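Building bricks used to end up all over our kitchen floor, and then under my feet! What helps is a dark cloth on the table before the tub gets opened. An old T-shirt will do if it's big enough. Little pieces show up well against black, and at the end you gather the corners and tip the lot back in.

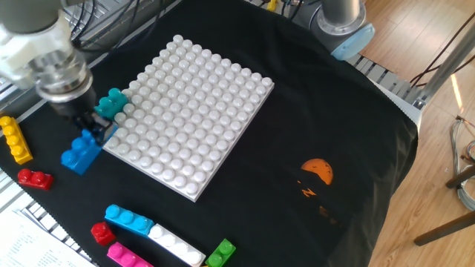
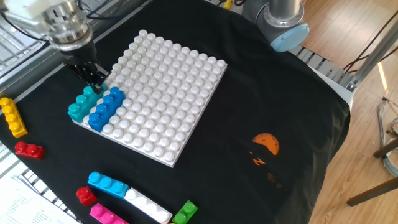
White baseplate on a black cloth, with the loose bricks kept near the edges.

Give the cloth a good shake outdoors every 2 weeks or so (check the folds first, I lost 3 bricks in the hedge last May).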